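Gorken's new phone, the Badora, goes on sale in November for $900. It weighs 121 grams, and the company spent most of its launch talking about the battery.

Ebenezer Osei, who runs the handset team, said the phone lasted 34 hours in mixed use. I got a full day and a bit of the next morning, with the screen at half brightness.
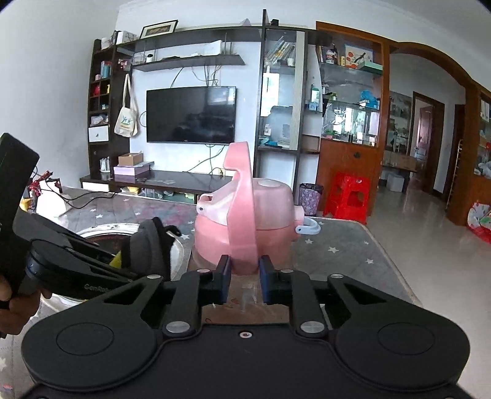
Can the battery be replaced at home?

Gorken sells it only through repair shops, and the back panel is glued down.

The camera is less of a change. It has the same main sensor as last year's Gbeho, and night shots still come out soft at the corners. Gifty Akpalu, the software lead, said an update is planned for 12/01/2021.
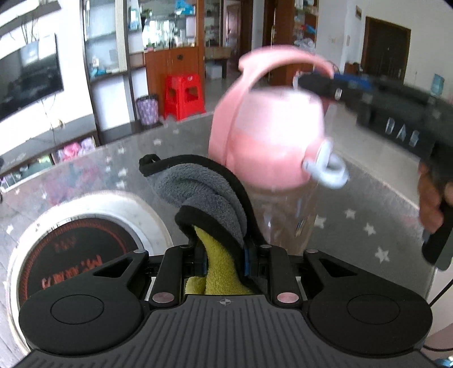 Storage and price

The base model has 124 GB free out of the box. The cheaper Ralari has the same screen and a slower chip.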